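Saken Automation Laboratory
Shared Workshop Notebook
Sunday, November 10, 2024

Subject: Evaluation of the Wurkeda simulation kit, trial license, second session

Purpose

The laboratory is considering the Wurkeda kit as a replacement for the Brenby package, whose maintenance agreement ended in September. This entry records the work done in the second session and the points that remain open before a recommendation is written. It should be read together with the entry for the first session, which covers installation and licensing only.

Configuration

Trial license, single seat, installed on the bench workstation. The vendor supplies a starter library of arms, grippers, furniture and small objects. The arm model was used as delivered, with no changes to joint limits. The Ostrowski controller profile was loaded from our own archive and accepted on the second attempt; the first attempt failed because the kit expects joint names in lower case. The manual does not mention this. Colleagues who import older profiles should rename the joints first.

The trial license permits 30 saved layouts. Deleted layouts continue to count against the limit until the project is closed and reopened. Please do not save scratch layouts under the shared account.

Work carried out

The session was devoted to the randomization tools, which the vendor presents as the main advantage of the kit. A tabletop layout was built from library items, and the surface colors, light direction and viewpoint were then varied by script. A batch of 70 variants was requested and completed without an error message. The batch log is stored with the project.

Settings for surface pattern and lighting are kept in separate files. This is convenient when only one is to be changed, but the two files use different names for the same table, and a mismatch is not reported. The affected item simply keeps its default values. A short checking script was written and placed in the shared folder.

Viewpoint tilt is set in degrees and accepts very large values. For training purposes the stronger tilts are of interest, as our fixed camera mount at the real bench has never been level. An upper bound should nevertheless be agreed before any large batch is produced.

Observations on the rendered output

Surface colors vary as requested, and adjoining areas of the table can take quite different tones. Pale objects are the weak point. Under strong light, a white item on a bright part of the table keeps little more than its gray shaded edges, while the blue and orange blocks remain easy to pick out. The variant kept for discussion has the gripper open over a small white object, with a larger white and light gray one close by.

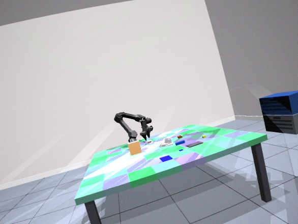 Comparison with the Brenby package

Brenby offered fewer lighting options but reported naming errors at load time, a feature that saved a good deal of effort. Its object library was smaller and its export format better documented. Wurkeda exports joint data and rendered output together -- an improvement for our purposes, provided that the time stamps agree. Agreement of the time stamps has not yet been tested.

Open items

1. Ask the vendor whether exposure can be limited separately from light intensity.
2. Repeat the batch with the white objects replaced by mid-gray ones, all other settings unchanged.
3. Test export of joint data against the Ostrowski profile at full rate.
4. Request a written quotation for 2 seats, with and without the support plan.
5. Confirm that layouts made under the trial license can be opened under a paid one.

The trial license has 7 days remaining. Items 2 and 3 require the license and take priority over the others. Results are to be entered in this notebook under the same subject line.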